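Bratcombe Gripper Comparison: Table Clearing Subset

Maintained by the Anine manipulation group. Contact: Zsófia Lengyel.

Summary
This subset supports the comparison of finger pads and controller settings on a two-armed robot with parallel grippers. It contains 1489 episodes of clearing a table after a meal, of which 902 were judged complete by a reviewer.

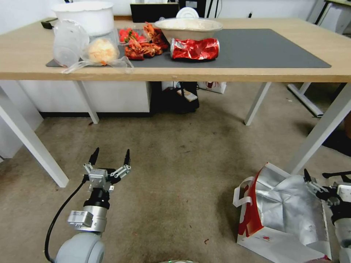 Finger pads were changed between blocks of episodes, and the pad type is recorded with each one. Grip force limits were held constant within a block. Thin and easily deformed items are of particular interest for the comparison, and the setups include a crushed soda can laid on its side and a clear plastic bag with loose ends. Results for such items should be reported separately.

Controllers
Two controllers were tested. Gimthorpe follows position targets only; Pálfi adds a limit on closing speed. Both used the same head camera view.

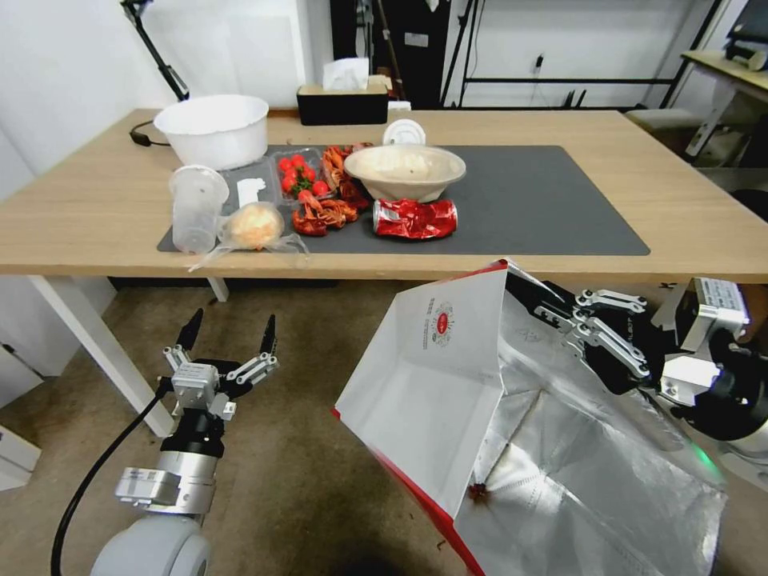
Episodes run under Pálfi are longer on average, and users should not compare completion times across controllers without correcting for this. Arm speed was otherwise unchanged.

Known limits
– 4 episodes have no wrist data and are marked in the index.
– Labels for dropped items were added by hand – some may be missing.
– Lighting was not controlled.

Corrections may be sent to the contact named above. The next revision is planned for April.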